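Section 4: Setting Up Your Countertop Display

Welcome back! If you've come straight from Section 3, your Tremano register is already plugged in and talking to the card reader, and the hard part is behind you. Now we get to arrange the counter itself, which most shop owners tell us is the part they enjoy (and the part they end up redoing every few weeks, just for the fun of it).

Set aside an hour of quiet time if you can. A Thursday morning before opening works nicely for a lot of folks.

Before you begin

Have your Tremano handheld scanner charged, a soft cloth within reach, and the item labels you printed in Section 2. If you're using Flotach label stock, let the sheets lie flat overnight so the corners don't curl up on you.

4.1 Placing the display

1. Wipe down the counter and let it dry completely.
2. Put the display on the customer's side of the register, at least 8 inches from the card reader so nobody's elbow gets caught.
3. Give it a gentle push at each corner. If it rocks, slip one of the small felt pads from your accessory bag under the low corner and try again.
4. Start at the top tier and work your way down, leaving a finger's width between items.

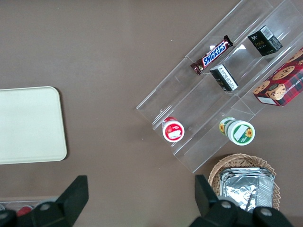
Figure 4-1. Candy bar and small boxed items on a clear tiered stand.

4.2 Adding the items to your register

1. On the register, press Menu, then Items, then Add New.
2. Scan the barcode on the first item. You'll hear one short beep.
3. Type a name you'll recognize in a hurry. "Choc bar, reg" is perfectly fine, and nobody but you and your staff will ever see it.
4. Enter the price, then press Save.
5. Repeat for each kind of item. You only need to scan one of each, even if you have a whole carton in the back room.

Note: Your register holds up to 4,000 items. If you hear two beeps instead of one, the barcode is already in your list, and pressing Edit will take you right to it.

Note: Shiny wrappers can be a little stubborn. Tilt the item slightly away from the overhead light, smooth the wrapper with your thumb, and hold the scanner still for a moment before trying again.

Caution: Don't use ammonia-based glass cleaner on acrylic displays. It can leave them cloudy, and the cloudiness doesn't come off. Mild dish soap and lukewarm water will do.

4.3 Checking your work

1. Press Test Sale.
2. Scan each item and compare the price on the screen with your price label.
3. Press Clear when you're done. Test sales are not saved to your daily totals.

The register leaves test mode by itself after 60 seconds without a scan. If you see message 748, the scanner has lost its connection; set it back in its cradle, wait for the green light, and pick up where you left off. Receipt printer setup continues in Section 5.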